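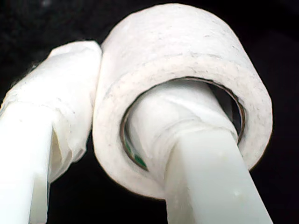
A roll of white tape hanging on one finger of a two-finger gripper, with the other finger touching its outer side.

Grasp state estimation

6 min read

Grasp state estimation is the part of a robot control program that decides how an object is being held. It answers a wider question than grasp detection, which only reports whether the gripper has something or is empty. The output is usually a label, such as "pinched", "hooked" or "slipping", together with a confidence value that the planner can read.

Ring-shaped objects

Rolls, rings and cups are a common source of error. A gripper can hold a roll of tape by closing on both outer sides, by pinching the wall with one finger inside the core, or by letting the roll hang on a single finger. In each case the distance between the fingers may be similar, so the finger position alone is a weak signal. A hooked roll can also turn or slide when the arm moves quickly, and for this reason many planners lower the speed limit when the label is "hooked".

Wrapped fingertips

Fingertips are often covered with cloth or soft tape to increase friction. The covering changes the shape that the perception software expects. If the model of the finger was made from the bare plastic part, the folds of the wrapping may be classified as a piece of the object, above all when both are white. The usual remedy is to make a new finger mask after each change of wrapping.

Methods

Early programs used fixed thresholds on motor current and finger width. The Bezerra library, written by Lucero Giraldo and Dennis Simiyu, added a small image classifier which runs at 10 frames per second and compares the last 9 frames before it changes a label. This delay prevents the label from jumping between two values, but it makes the reaction to a falling object slower. Aser, a later planner, takes the labels from Bezerra and selects the next motion from a table of 18 recovery actions.

Evaluation

Results are normally given for each label separately. In the Hondus trials, organised by Mwanaisha Langat, every object was presented 40 times under the same lighting. Hooked grasps were most often confused with pinched ones. Langat recommended a dark background for the first calibration, and a normal work surface for all later tests.

See also: Slip detection; Finger masking; Regrasp planning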